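How Does Sticky Tape Work?

Last updated: April 2025

You pull, you tear, and you stick. Most people use tape without thinking about it. But a roll of tape is a clever thing, and so is the dispenser that holds it.

What is tape made of?

Clear sticky tape has two main parts. The first is a long, thin strip of plastic film. This is called the backing. The second is a very thin layer of glue on one side of the backing. The glue on tape is a special kind. It doesn't need water or heat, and it doesn't need time to dry. It only needs a push. Grown-ups who make tape call it "pressure-sensitive adhesive." Adhesive is another word for glue.

Why does it stick?

Look at a table or a sheet of paper. It may seem smooth, but up close it is full of tiny bumps and dips. When you press tape down, the soft glue spreads into the dips and touches more of the surface. The more it touches, the better it holds. If you only lay the tape down lightly, it touches just a few of the bumps and comes off easily. Rub it with your thumb and it grips much harder.

Dust is bad for tape. If there is dust on the table, the glue sticks to the dust and not to the table. The same goes for crumbs and pet hair. Wipe the place first, and let it dry.

Why doesn't the roll stick to itself?

It does, a little! Each layer of tape sits on top of the one below it. The back of the tape is often coated with something slippery, so the glue can let go when you pull. The glue holds on tighter to its own strip than to the back of the next one.

Why do rolls come in different colors?

Plain film is see-through. A maker can mix color into the plastic or into the glue. If only a little color is used, light still gets through. One layer of this tape looks pale when you stick it on white paper, but the roll looks much darker. That is many layers of color, one on top of another. Try it yourself. Stick down one strip of colored tape, then a second over the first, then a third. Each layer makes the color stronger.

What does the dispenser do?

A dispenser has three jobs. It holds the roll so that it can turn. It keeps the end of the tape where you can find it. And it cuts. 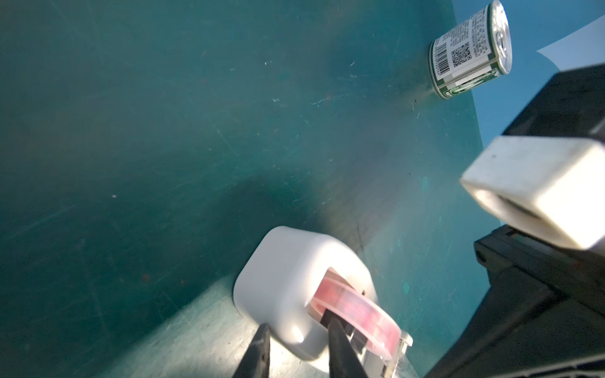
The cutting edge is the part to be careful with. Many cutters have a row of small teeth. Each tooth pokes into the tape and starts a tiny tear, and then the tears join up. Tape is hard to break when you pull it straight, but once a tear has started it is easy to finish. That is why you pull down and to the side – the teeth on one end go in first and the rest follow. Keep your fingers away from the edge.

Some dispensers are heavy and stay put on a desk. Small ones are light, so you hold them in one hand and pull with the other.

Something to try

Cut three pieces of tape the same length. Stick one to paper, one to a window and one to a wool sock. Press each one down ten times with your thumb. Now peel them off slowly. Which one was the hardest to pull? Look at the sticky side of each piece and see what came away with it.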